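From: Deisy Espinoza
To: bruldale-bench
Subject: Re: [bruldale-bench] white top, one month in?

Kazimír Ďurica wrote:

> Hi all,
> We're getting ready to redo the two long benches in the back at
> Drarodau and I keep going around in circles on the color of the top.
> The old ones are that brown hardboard and they've gone almost black
> by the vise. I remember Deisy saying at the end of the summer that
> she was going all white in her place. Did you do it? Do you hate it?
> I'm worried about glare and I'm worried about it looking filthy in a
> week. Also what are people using to label small stuff these days? Our
> paper tape is falling off everything, and I have a drawer of probes
> and tips where I couldn't tell you which is which.
> Thanks,
> K.

Hi Kazimír and everybody,

Yes, I did it, and no, I don't hate it! It went in at the start of September and I've been meaning to write something up ever since, so this is going to be long. Get a coffee.

I'll start with glare because that was my big worry too. I sit facing the wall, and with the old lamp (the one on the spring arm, pulled down low) it was awful. I had a headache by nine the first night. I thought I'd wasted the whole job. Then I swung the lamp so it bounced off the wall instead of straight down on the top and it was like a different room. So before anyone orders anything, play with your lights. Tape some poster board down where you usually work and leave it there for a few evenings. I wish I'd done that first, it would have saved me a bad mood and a very long phone call to my sister.

The other thing I'd say about light is paint the wall at the same time if you can stand the mess. I had a sort of mustard color back there before, left over from whoever had the place, and everything on the bench picked it up. With the wall pale too, shadows come out soft and gray and you can see right where the end of a thin thing is. If you're trying to bring a fine tip up to something small, that matters more than how bright it is. I used to lose the ends of things all the time.

Dirt: you're going to see it. I've made my peace. On the brown top I'd find a screw by putting my elbow on it, and on the white one I see it from the doorway. Same with solder crumbs and the little bits of insulation that get everywhere. I wipe it down before I lock up, just a damp rag and a bit of dish soap, and once in a while something won't come off and I go over it with 2000 grit, wet, very lightly. Please don't use the green scrubby on it. I did that in one corner and now there's a dull patch that grabs every fingerprint in the county. Anything hot still goes on a mat, obviously, and anything greasy gets a tray.

Cost came to 154 dollars for my one bench, with the edging, and I got the sheet from Furtado, who cut it for me while I waited. I didn't shop around much. You have more length to cover than I do so your number will be worse, sorry.

On labels, I've gone through everything. Paper tape curls. The clear kind with black printing looks so sharp on a pale drawer front and then you put it on anything black and it vanishes. What's stuck (ha) is plain white with black characters, short codes, the smallest size I can still read without my glasses. White on a matte black body is the best of the lot, you can pick it out right away.
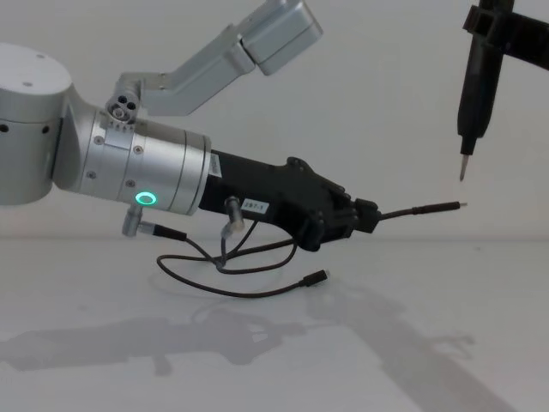
Kazimír Ďurica answered me off list that he can see the point of white on black but that short codes are no use at Drarodau, where people come in once a month and would have to look every one of them up. He'd much rather have whole words, even if it means bigger labels, and he asked me whether I'd ever gone back to my own list to find out what something was.

Well, okay, guilty. I have. Twice last week! I still think codes win on anything skinny, since you can't wrap "long reach, fine tip" around a rod and expect to read it. Something like 2S7-1 fits nearly anywhere. But I'd happily split the difference: words on the drawers, codes on the things that live in them, and the list taped inside the lid where you can't miss it. I keep mine in a notebook as well, and it's up to 223 lines, which is a bit embarrassing for one person with one bench. A good third of those are cables.

Oh, cables, I nearly forgot. Label both ends. I know everyone says it. I only did the one end the first time around, the plug end, and then spent a whole Saturday-type afternoon on my knees following black cable along a dark baseboard with a flashlight in my teeth. Put the label a little way back from the plug so your fingers aren't rubbing it off every time. And black cable on a white top is very easy to follow, so there's another one for your pro column.

For the drawer of probes and tips, what helped me was getting them out of the drawer. I cut a strip of foam with slits in it and they stand up now, tips up, sorted by how thin the end is and never mind what they were sold as. The fattest ones are at the left. If one doesn't fit in the row I don't buy another of it. Grovex used to do a little stand for this but I found it tippy, and the foam cost me nothing as it came around a toaster oven.

I haven't sorted out the front edge yet. The edging I used is nice and smooth but my sleeve catches at the corner by the vise, and I'd love to hear what anyone else did there, especially if you rounded it over before the strip went on. I've got enough left for one more try and I don't want to botch it.

Kazimír, if you want to come look before you order, I'm in most evenings until nine. Bring one of your labels and we'll stick it on something.

Deisy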